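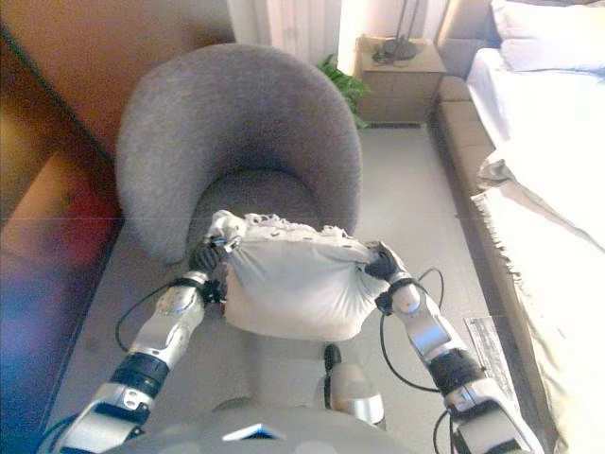

Paltero's charity telethon ran every March on the local station, and the souvenir booklet says it raised more each year it aired. I doubt that. The booklet counts pledges, and the station ledger I read at Pritchard library lists 371 of them as never paid. The guest set was as plain as they come, a tub chair much like the gray upholstered one in the photo, yet the booklet calls it "lavish." Its claim of 2,000 callers in one night is also hard to accept with only four phone lines.

Aurora Caldeira, who answered phones for two of the broadcasts, remembers long quiet stretches after midnight. I found no tapes to check her memory against.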